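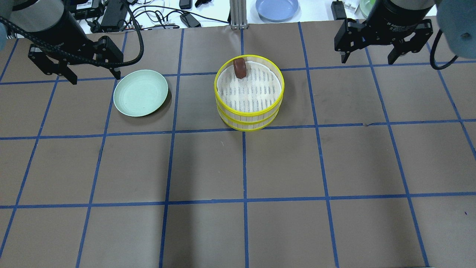

Figure 2. Steamer and pale green plate in neighbouring columns of the taped grid, with one small brown item upright near the back edge of the liner.

3. Serving Ware and Layout

3.1 Work surface

All layouts were set out on a brown work surface marked with blue tape (Figure 2). The tape divides the surface into cells, and a cell is the unit of position used in the remainder of this paper. Columns are lettered from the left and rows are numbered from the near edge. An object is assigned to the cell that holds the centre of its base, even where its rim crosses a line. This rule was adopted after a January trial in which two coders, working separately, disagreed most often on wide plates placed close to the tape.

The cells are not perfectly regular. Tape was laid by hand, and the lines were not corrected once the first layouts had been coded, as moving them would have made the earlier records hard to compare with the later ones. Distances taken from the grid are therefore treated as ordinal. When we write that a plate is one column from the steamer, no claim is made about the gap in centimetres.

3.2 Steamer and liner

The container in every layout is a round bamboo steamer basket. The one in Figure 2 has walls of pale slatted strips, a bright yellow band around the top edge and a second yellow band lower on the side. The lid was left off for all coded layouts. A lidded condition was considered and dropped. It added a step at the start of each serving sequence and told us little about where the food was taken from or where it was put.

A white perforated liner covers the base. Liners matter to the layout in two ways. They change how easily a piece can be shifted sideways before it is lifted, and they give a visible reference for the position of food inside the basket. Earlier descriptions of steamer service tend to record only whether a piece is in or out of the basket. We found this too coarse. A piece standing against the wall is approached differently from one in the open middle of the liner, and coders were asked to record the difference.

Position inside the basket was coded in three zones: centre, ring and wall. The wall zone covers any piece whose base lies close enough to the wall that a serving utensil could not be passed behind it without touching the bamboo. The ring zone is the band between the wall zone and the centre. Each zone code was paired with a direction (near, far, left or right) read from the near edge of the work surface. Pieces in the centre zone received no direction code. Where a piece straddled two zones, the zone holding the larger part of its base was used.

3.3 Food items

Items were chosen for shape and stability. Filling and flavour were outside the scope of the study. Short cylindrical pieces were of most interest, as they can stand on end or lie on their side, and the two postures call for different handling. In Figure 2 the single item stands upright near the back edge of the liner, with its rounded top uppermost. Orientation was coded as upright, lying or leaning, the last being reserved for pieces that rested against another piece or against the wall.

A single-item layout is the simplest case in the set. It removes crowding as a factor and leaves three things to be recorded: the position of the item in the basket, its orientation, and the relation between basket and plate. Layouts with more than one item are described in Section 3.6.

3.4 Plates

Plates are round and shallow. The plate in Figure 2 is pale mint green with a slightly raised rim, and carries no food. Plates of several colours were kept with the serving ware and were exchanged between layouts. Colour was recorded but was not varied systematically, and no result in Section 5 depends on it.

Rim height proved more important than we expected. On a plate with a low rim, a cylindrical piece set down near the edge can roll off if it tips, and participants in the home interviews mentioned this without being asked. Several said they aim for the middle of the plate with anything round. We therefore restricted the set to plates with some raised rim, and excluded flat boards and slates, although both are in common use for serving small foods.

3.5 Relation between steamer and plate

The receiving plate was placed to the left or right of the steamer, or in front of it. The arrangement in Figure 2, with the plate in the cell one column to the left, is coded L1. A plate two columns to the right is coded R2, and a plate one row nearer the front edge is coded F1. Plates behind the steamer were not used, as reaching over an open basket is uncommon at the table and is discouraged when the basket has just come off the heat.

The scheme does not distinguish between a plate that is level with the steamer and one that sits slightly nearer or farther within the same row. We tried a finer scheme, with each cell split into quarters, and found that agreement between coders fell sharply. The coarser version was kept.

3.6 Layout set and coding

The full set contains 82 layouts. Of these, 30 hold a single item and the rest hold two or more. Each layout was coded once by each of the two authors, Maribel Cusi and Elvira Salazar, from still images and without reference to the other's sheet. Disagreements were settled by discussion, with the original codes kept on file. Sheets were closed on October 12, 2026, and no layout was added or recoded after that date.

Coders worked from a single page of definitions and were told to leave a field blank if the relevant part of the layout could not be judged. Blank fields were most common for orientation, where a short piece seen from above can be hard to tell from a round one. Small marks or specks on otherwise empty plates were ignored. A plate was coded as holding food only if a whole piece or a clear portion of one lay inside the rim.

Two limits should be noted. The set covers one type of container, and the zone codes would need to be redrawn for a rectangular tray or a deep pot - neither has a wall zone of quite the same kind. The grid also gives every object a tidy address that it would not have on a dining table, where plates are pushed aside to make room for other dishes. Section 4 compares the coded layouts with the arrangements that participants described in their own kitchens.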